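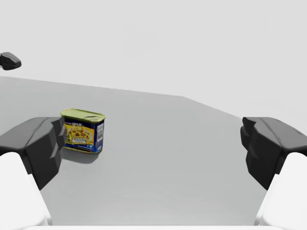

Ticket 799 – grasp centering rule, Plelurus sim
Status: open
Updated July 18, 2026

Okay, so I reran the SPAM can task under the Trerketden checklist, 30 episodes, and 16 got flagged on the centering check. The can sits way closer to the left finger with the gripper wide open, so closing from there would shove it sideways first. Our rule says center, then close!

Tried so far:
- reset the wrist offset to the June value – no change
- slowed the approach – same flags
- swapped in the Bruststead config, which wouldn't load (separate ticket, ugh)

I don't want to loosen the tolerance just to get a green run. Can someone check whether the can pose gets read before or after the arm settles?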